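Cómo guardar las botellas en casa sin que el mueble bar dé pena

26 de julio de 2018
Compartido 2.000 veces
19 comentarios

Todo mueble bar doméstico empieza con ilusión y termina con un licor de melocotón que nadie recuerda haber comprado. El mío cumple los dos requisitos. Van unos cuantos trucos, aprendidos casi todos después de haber hecho lo contrario.

De pie o tumbadas

El vino con tapón de corcho, tumbado. Los destilados, de pie, siempre. Un whisky acostado durante meses se va comiendo el corcho, y luego toca colarlo con un filtro de café delante de las visitas mientras uno habla muy alto de otra cosa. Con el tapón de rosca da lo mismo, aunque de pie ocupa menos y rueda bastante menos.

Etiquete lo que abra. Un trozo de cinta de pintor en la base con el mes de apertura y listo. Si pone «septiembre» y no sabe de qué año, ya tiene la respuesta.

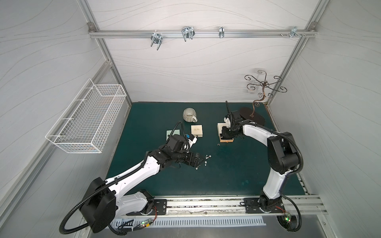

Una cajita clara con su etiqueta en la tapa.

El vermut va a la nevera

Ya sé que en casa de sus padres vivía en el aparador, al lado de las copas buenas. También vivía allí la guía telefónica. El vermut es vino y, una vez abierto, se apaga: a la nevera, bien cerrado, y a beberlo en un par de meses. Lo mismo vale para el jerez fino, que aguanta todavía menos y conviene liquidar en la semana. Suele haber quien se ofrezca.

Las cremas de licor, mire la etiqueta. Si al servirlas caen en grumos, no hay receta que lo arregle, y he probado con bizcocho. 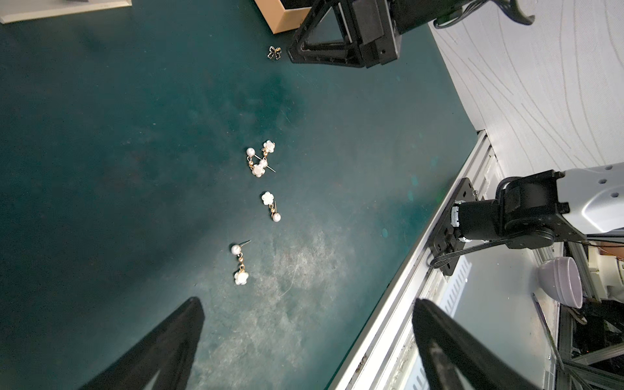
Lejos del sol y del horno

El carrito dorado junto a la ventana queda precioso durante un verano. Al siguiente, la ginebra con color ha perdido el color y el ron sabe a cartón. Busque un armario cerrado que no comparta pared con el horno. Encima del frigorífico tampoco: ahí arriba hace calor y además vibra, aunque tenga usted la altura justa para llegar.

Yo usé dos años una estantería Skelier, comprada porque era estrecha y la foto del catálogo tenía buena luz. Cabían las botellas de vino. Las de ginebra, con esa moda de hacerlas cuadradas, asomaban medio cuerpo al pasillo.
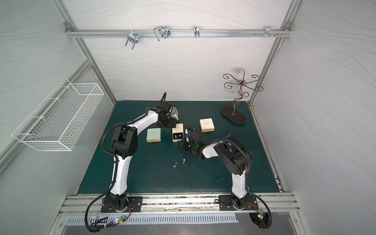
Acabé poniendo un listón por delante, atornillado a la altura del hombro de la botella, y desde entonces no se ha suicidado ninguna. Si la balda es lisa, corte una tira de esa malla antideslizante de los cajones. Cuesta poco y evita el tintineo cada vez que alguien cierra una puerta con opiniones.

Copas pegajosas, cuellos pegajosos

El cerco de azúcar en el cuello del licor es lo que suelda el tapón. Paño con agua caliente nada más servir. Si ya está soldado, envuelva el tapón un par de minutos en el mismo paño, bien escurrido, y gire sin heroísmos. Los alicates déjelos en su cajón.

Para las jarras de cristal con posos, arroz crudo, un chorro de vinagre y agitar. Aclare mucho. Un margarita con regusto a ensalada se comenta durante años.

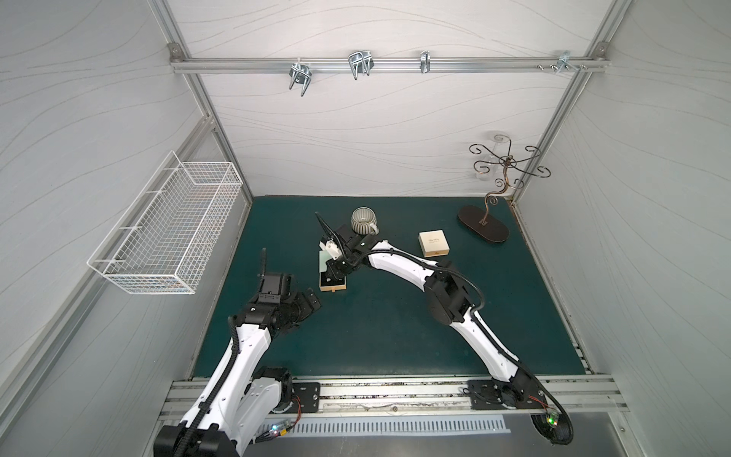 Fondo gris claro y mesa oscura.

Antes de comprar más

Saque todo una vez al año y mire qué hay. Junte las botellas repetidas por delante y gaste primero la más vacía, que el aire que queda dentro también bebe. Los restos de vino, en la cubitera, para guisar. Y el licor de melocotón, al fondo otra vez, hasta el año que viene.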